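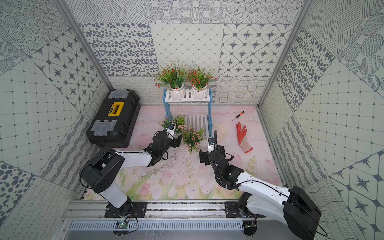 One respondent wrote that the course itself was fine but the booking page never said the pool session was on a different day from the boat, so she had taken the wrong day off work. Eleven other written comments made much the same complaint, and it became the starting point for this project.

Beginner Dive Courses at Osten: What Customers Know Before They Arrive
Tourism and Recreation, second-year project report

Background
Osten has two dive shops, Avberg Dive and Tolomeck Charters. Both run an open water course over a long weekend, with theory and pool work first and four ocean dives after. Our group looked at how well people signing up understood what they had booked – the schedule, the medical form, the gear and the cost.

Method
We put a short survey on paper at both shop counters and at the Opoku jetty from January to the end of March. Students filled it in after their last dive. We received 220 completed forms. We also read the booking pages of both shops and compared them against a checklist of 12 items, such as minimum age, flying after diving, and what happens if the weather is bad.

The two shops gave us their booking totals for the season, which came to 716 people across all courses and guided dives. Only beginners were asked to do the survey, so the two numbers should not be compared directly.

Results
The medical form caused the most trouble. Many students first saw it on the morning of the pool session, and a few had to find a doctor that day or move to a later course. Asthma was the usual reason.

Gear was better understood. Most people knew that wetsuits and tanks were included, but fewer knew they had to pay extra for a mask if they wanted to keep it.

Weather was mixed. Avberg states on its page that ocean dives may be moved to the river mouth. Tolomeck covers this in its confirmation email, and some students said they had not opened the email.

Neither page had all of the checklist items. Flying after diving was missing from both, though instructors at both shops cover it in the theory session. By then some visitors already had flights booked for the next morning.

Limitations
Anyone who cancelled or failed the medical is not in our results. Forms left at the jetty got wet on one Wednesday and we could not read them.

Recommendations
Send the medical form with the booking confirmation. List each day of the course with its start time and meeting place. Put the flying advice beside the calendar, before payment.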